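Communiqué de presse
10 juin 2018

Dradatia publie un guide de bonnes pratiques pour l'essai en simulation des robots à deux bras

Le texte, librement consultable, rassemble 45 recommandations à l'usage des équipes qui préparent des robots destinés aux logements et aux petits établissements d'accueil.

L'association Dradatia met en ligne la première édition de son guide consacré aux essais simulés de robots à deux bras en intérieur. Seize organisations ont participé à sa rédaction, parmi lesquelles le fabricant Plisach, le bureau d'études Kasten et l'éditeur de logiciels Omungate. Le travail a duré 18 mois, et l'enthousiasme du groupe n'a pas faibli, même pendant les longues séances consacrées aux définitions !

Les normes de sécurité existantes disent beaucoup de choses sur la machine une fois installée : distances, vitesses, arrêts d'urgence. Elles sont bien plus discrètes sur ce qui se passe en amont, quand un bras virtuel apprend à faire coulisser une porte ou à contourner un meuble. Chaque laboratoire a donc pris ses habitudes, tient son journal d'essais à sa façon et choisit seul le moment de passer au matériel. Comparer deux résultats relève souvent de l'enquête.

« Nous avons tous, dans nos tiroirs, des essais magnifiques que personne d'autre ne peut refaire », raconte Kerstin Ljungberg, qui a coordonné la rédaction. « Avec ce guide, une équipe de Riga et une équipe de Bangkok peuvent enfin parler du même essai, avec les mêmes mots. Pour moi, c'est une vraie joie. »

Le guide est organisé en cinq chapitres : description du lieu simulé, description du robot et de ses préhenseurs, conduite de l'essai, consignation des échecs, passage au robot réel. Le premier est de loin le plus long. Il demande que chaque pièce virtuelle soit accompagnée d'une fiche indiquant l'origine des modèles, les matériaux déclarés, les masses et les frottements retenus, ainsi que les éléments mobiles et ceux qui ne servent que de décor. Une porte coulissante dont le frottement n'est pas renseigné ne peut pas servir à un essai d'ouverture. La règle paraît évidente, mais elle a occupé deux réunions entières. 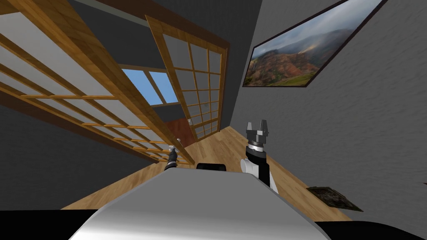
Les points de vue enregistrés reçoivent la même attention. Le guide recommande de noter la position et l'inclinaison de chaque caméra virtuelle par rapport au corps du robot, et de conserver les images telles quelles, sans redressement ni recadrage. Les versions corrigées peuvent être archivées à côté, sous un nom distinct. Mayuree Thongdee, responsable des essais chez Kasten, a défendu cette disposition dès le départ : « Une image redressée est plus agréable à regarder, mais on perd l'information dont l'ingénieur a besoin pour comprendre une erreur de saisie. »

Pour les préhenseurs, la fiche doit mentionner l'ouverture maximale, l'effort de serrage et la géométrie des doigts. Les deux bras sont décrits séparément, même lorsqu'ils sont identiques sur le papier.

Le chapitre sur les échecs est sans doute celui dont les auteurs sont le plus fiers. Tout essai interrompu doit être conservé avec sa cause présumée, et un taux de réussite ne peut être publié sans le nombre total de tentatives. Gunārs Grīnberga, qui représentait Plisach, admet avoir été difficile à convaincre. « Je craignais la paperasse. Nous avons essayé chez nous pendant un trimestre et nos ingénieurs ne veulent plus revenir en arrière, ils relisent les échecs avec gourmandise. »

Enfin, le passage au robot réel fait l'objet d'une liste de contrôle à signer par deux personnes, dont une extérieure à l'équipe de développement. Les premiers essais sur matériel se font à vitesse réduite, avec un arrêt d'urgence à portée de main et une zone dégagée dont les limites sont marquées au sol.

Le guide est d'application volontaire et ne remplace aucune obligation légale. Dradatia recueille les remarques des utilisateurs jusqu'en octobre ; Nantana Jitpraphai et Alvar Haugland, chargés de la révision, répondront à chacune d'elles par écrit. Les modèles de fiches et la liste de contrôle sont fournis avec le texte et peuvent être adaptés librement, à condition de signaler les modifications.

À propos de Dradatia
Dradatia est une association professionnelle qui élabore des guides techniques pour la robotique de service. Ses publications sont gratuites.

Contact presse : Kerstin Ljungberg, secrétariat de Dradatia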